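Search news Enter keyword Go

Grip fault halts fruit-handling trials at Tanent

12th September

Tanent has stopped all work with its hand-held grippers after two of the units closed harder than they were set to, one of them on an operator's fingers.

The company, which collects handling data for firms building kitchen and warehouse robots, said the operator was wearing gloves and went home with bruising. No bones were broken. The fault was first logged in January, when a unit crushed a plum during a routine session, but it was put down to a worn cable and the gripper went back into use.

Dymphna Ó Ceallaigh, who runs operations at Tanent, said that was the wrong call.

"We swapped the cable, it passed the bench check, and we signed it off," she said. "We should have kept it on the bench longer. The second time it was a person's hand."

The grippers are held by an operator, who picks up and moves everyday items in ordinary rooms while the tool records each movement. Much of the work at Tanent involves fruit and vegetables, which mark easily and show when too much force has been used. 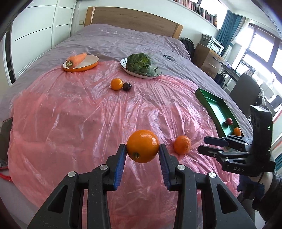 An orange held in the jaws of one gripper, with a second gripper at right, during a produce session.

According to an incident note sent to staff, the problem lies in the part of the control board that tells the motor when to stop squeezing. If the signal drops out for a moment, the motor does not hold its position. It keeps closing until it reaches its own upper limit. On the units in question that limit had been left at the factory setting, well above what is needed to hold a piece of fruit.

The note says the dropout lasted 195 milliseconds in the latest case. The operator had reached in with her free hand to straighten a carrot on its plate and the jaws closed across two fingers. A coworker switched the unit off at the battery.

There is no release button on the jaws themselves. Operators have asked for one before, Ó Ceallaigh said, and it will now be fitted to every unit before work starts again.

The control boards were supplied by Pronen, which has offices in the same business park. Pronen said it had been told of the fault and was testing boards from the same batch. It would not say how many other customers had received them.

Senan Conneely, a safety engineer at Fitzgerald, the firm brought in to look at the units, said he had been able to repeat the fault 3 times on the bench by flexing the connector while the jaws were closing.

"It isn't hard to make it happen once you know where to push," he said. "The board should fail open or fail still. This one fails shut."

His first report recommends a lower motor limit, a locking connector and a rule that free hands stay out of reach of the jaws while a unit is powered. It also says that any unit with a logged force error should be pulled from use until someone other than the person who repaired it has checked it.

Tanent said over 400 recorded sessions made with the affected units will be reviewed — mostly to see whether the force readings can be trusted. Sessions with bad readings will be deleted, and customers who have already received them will be told.

Operators are being paid while the work is stopped. Ó Ceallaigh would not give a date for starting again. "When Fitzgerald signs the units off," she said.

Comments

mags_t
Same thing with the board on our bench unit last year. Connector was loose from day one. We glued it.

R. Dolan
Why was there no release on the jaws to begin with? Even a cheap drill press has a stop you can hit.

pallet_jack
Hope her hand is OK. Good that they're getting paid at least.

Related items

Pronen names new head of testing
Caten warehouse reopens after conveyor fire
Glove rules for powered hand tools: what changed
Fitzgerald moves to bigger lab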